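Subject: Re: [weighin] Celebrity diet pages, and the one about the Drilis actress
Date: April 1, 2021

On the weighin list, someone at Altholm wrote:

> Has anyone else had the "how she lost it" page about the lead in Drilis
> turn up in their feed? It says she dropped 30 pounds for the second
> series by drinking warm water and "being mindful". My sister has now
> bought a special kettle. Is any of it true?

I have read the page so that the rest of you can get on with your lives. It runs to 1,821 words, and the weight loss arrives in the last 96 of them. Before that we get her star sign, her height (given twice, differently) and a paragraph on whether she is married, which concludes that she may be. 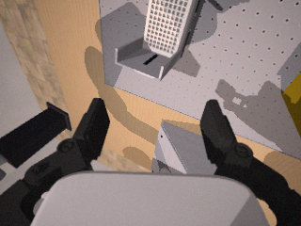

Gripper open over the table, simulated view.

As for the 30 pounds, I can't find her saying it anywhere. In the one long interview she gave about Drilis, to the Assefa podcast in December, she said the costume department had put her in a better coat. That was the whole of her regime. The warm water seems to have come from a different actress altogether, on a different page, with the same paragraph about star signs.

Things I'd look for before buying a kettle:

1. A quotation with a source. "She has opened up to fans" is not a source, it's a noise.

2. Before and after pictures from the same decade. The Drilis page uses a school play for the "before".
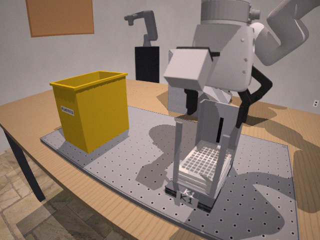
3. A link to buy something. Theirs goes to Plilero, who sell gummies at 50 pounds a tub (sterling this time, so at least one sort of pound gets lost).

4. A final line asking you to share your own journey. I did. It is awaiting moderation.

I did wonder who writes these. I suspect it's one article run through a thesaurus until it stops resembling itself, which would explain why her breakthrough role is described as her "smash-through job".
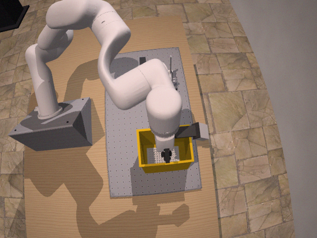 Anyway, the second series is rather good and she is very good in it, particularly the episode on the ferry, and the page manages not to mention either. If your sister wants to send the kettle back I'd do it this week - failing that, it will make tea.

I'm still after the first Drilis Christmas special if anybody at the Altholm end recorded it. The version online has the last scene missing.
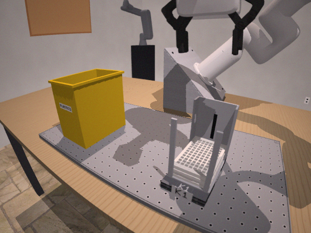
Yellow PLASTICS bin and grey rack, with the arm behind (simulated).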